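What the Hedegaard rating does and doesn't tell you

16/10/2021 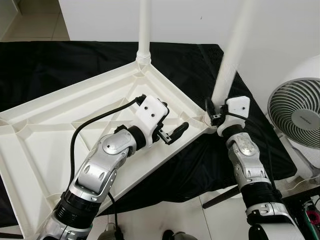

Does a club handicap make racing fair between different boats?

It makes it fairer on the kind of day the handicap was worked out for. On any other day you are mostly racing the weather and the math.

I've been crewing out of Toterville for a good while now, and every fall the same argument comes around. This year the sailing club wants to move the Saturday-style mixed fleet (we race whenever enough people show up, but that's what everyone calls it) over to the Hedegaard system. We had a meeting. There were slides. I came away less sure than when I walked in.

The pitch goes like this. Each boat gets a number. My old Mormont comes out at 100, which makes it the base boat and made me feel important for a minute or so. Ketill Frandsen's Prasix, longer and a good deal newer, comes out at 77. You multiply your elapsed time by one, divide by the other, and there's your corrected time. Fine. I can do that on the back of an envelope, and have.

What I want to know is where the 77 comes from. I asked. I was told it was "based on performance data." Whose? On what water? Our lake is narrow, with a bend in it, and the wind drops to nothing behind the north shore hills by mid-afternoon. A boat like the Prasix loves a long open reach. We don't have one. Put it in a hole behind the point and it sits there like everyone else, owing me time the whole while.

And it cuts the other way when it blows. Last season we had one really good windy race and Ketill planed off down the lake and finished before I'd turned the second mark. I'd have needed a rating from another planet. He was very nice about it, which didn't help.

Ragnheiður Fogh, who has been scoring our races longer than I've been in them, said at the meeting that the old numbers weren't any better and at least these ones were written down somewhere. That's a fair point. Our present system is that she adjusts things in the winter by feel, and people complain until February and then stop. I have to admit the results under her system have been pretty close.

Then there's the money. To get a boat measured and certified costs $875. If you change your sails in a way they care about, you get measured again. Somebody with two boats was looking at $1675 with the small discount, and he did not look happy. You can buy a decent used jib for that kind of money and go faster for real.

I'm told a club can run on the standard numbers without certifying anyone. I'm also told those numbers assume clean hulls and fresh sails. Mine are neither – the mainsail is older than one of my crew.

So I'll vote to try it for the spring series and keep Ragnheiður's numbers running alongside. Score every race both ways, post both sheets on the clubhouse door, and let people look. If the order hardly changes, I don't see what we'd be paying for. If it changes a lot, somebody is going to have to explain the 77 to me, slowly, and with the actual race times in front of us.

Also, the second mark has dragged again. Whoever has the heavier anchor, please bring it back.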